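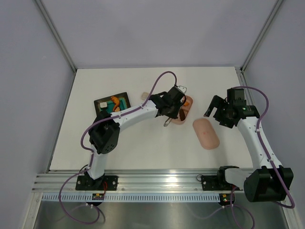 Small telescope parts get lost mostly between the shelf and the balcony, so I prepare them inside before it is dark. Eyepieces, filters and the little screws of the finder should each have their own place. A divided container, like the pink one in the photo, is good for this work, and a bright color is easier to find under a weak red lamp. I put the eyepieces in the order of their strength, the weakest on the left, and I can take the right one with my eyes still on the sky.

**Dew.** Leave the caps on until the telescope has become as cold as the air. In November mine needs 2 hours on the balcony. When you come back inside, close everything in its case first and open it the next morning.

**Dust.** Use a rubber air blower and then a very soft brush. Do not wipe a dry lens with your shirt. Kazue Higuchi taught me to hold the lens with the glass looking down, so the dust falls away from it.

**Red lamp.** Two layers of red candy paper over a common flashlight are enough. Fix them with a rubber band, as tape leaves glue on the lamp.

**Star maps.** Put the printed page in a clear plastic sleeve. Pencil marks stay readable in the damp, but my ink notes on Saturn were lost after one night.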